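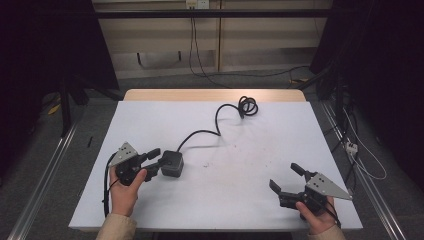
How long should you keep paper bank statements after you've switched to online ones? I keep two years of everyday statements and hold on to anything tied to taxes or the house for longer.

I worked this out in January, when I finally went through the filing cabinet. It had moved with me twice, and the bottom drawer was so full it wouldn't close. Most of it was statements from an account I shut when I left Totcombe, plus the manuals for a dishwasher I no longer own.

My neighbor Bahman Farahani had done the same job the year before and lent me his shredder. It takes a few sheets at a time and then needs a rest, so I did it over several evenings with the radio on. I pulled the staples first. The shredder is supposed to handle them, but I didn't want to break his.

I kept the closing papers for the house, the car title, the receipt for the roof ($3,952, paid in 2 parts) and every tax return. Those went into 29 labeled folders, which is too many, and I've already merged the ones for dental and eye care.

The online side took less time. I downloaded what the bank still had and saved it by year. They only go back so far, so check that before you shred anything.

The warranty papers are still in a shoebox on top of the cabinet. I'll get to those next.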